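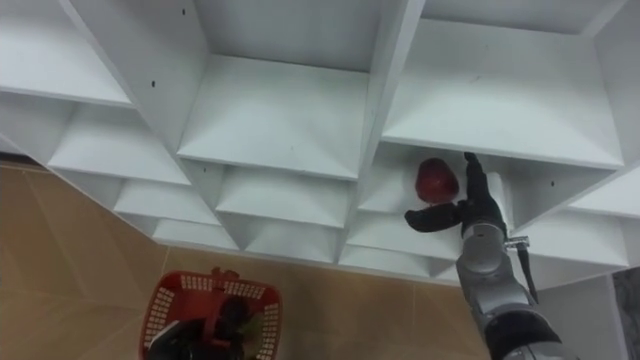
Figure 5.1 A red apple in one compartment of a white shelving unit. Three small dark holes are visible in the panels.

CHAPTER 5
A Place for Everything, and Other Optimistic Ideas

Put an apple on a kitchen counter and it is food. Put it in a cubby of its own and it becomes a statement, possibly about you. This chapter is concerned with what happens to ordinary objects once we give them an address.

The grid of compartments is a very old answer to a very old problem: there is more stuff than there is floor. Mail rooms had pigeonholes, kindergartens had coat cubbies, and sooner or later everybody's living room had a white thing full of squares. In Chapter 4 we looked at drawers, whose great talent is concealment. Open compartments offer no such mercy. Whatever goes in stays on display, and so does whatever you failed to put in.

Gunther Wendt, who ran the stockroom at Ullanley for most of his working life, divided storage into two kinds – the kind you can see into and the kind you lie about. His stockroom had 3754 bins, each with a printed label, and he admitted that the fullest of them was marked "Misc." We will return to that bin in Section 5.3.

Compartments also have a shape, a fact the catalogs tend to pass over. A plain square box is easy to stack and easy to wipe. Slope the inner walls, as in Figure 5.1, and you get something far handsomer to look at and rather harder to fill with paperbacks. Adhiambo Koech calls this the quarrel between the shelf and the stuff. In her survey of homes in Kiswood, the shelf usually won for the first two weeks. After that the stuff moved back in, bringing batteries.

Then there is the matter of small holes. Shelving is often drilled for more screws and pins than any one owner will use, on the theory that you may someday want to rearrange things. You may. Measure first.

By the end of this chapter you should be able to
tell the difference between storing a thing and displaying it
estimate the usable space in a compartment whose walls are not straight
write a label that a stranger could follow

Key terms: compartment, usable volume, open storage, overflow, misc.

Before You Read
Choose one shelf at home and write down what it was meant to hold. Then go and look. Keep both lists, as you will need them for the exercise at the end of Section 5.2, and do not tidy up in between.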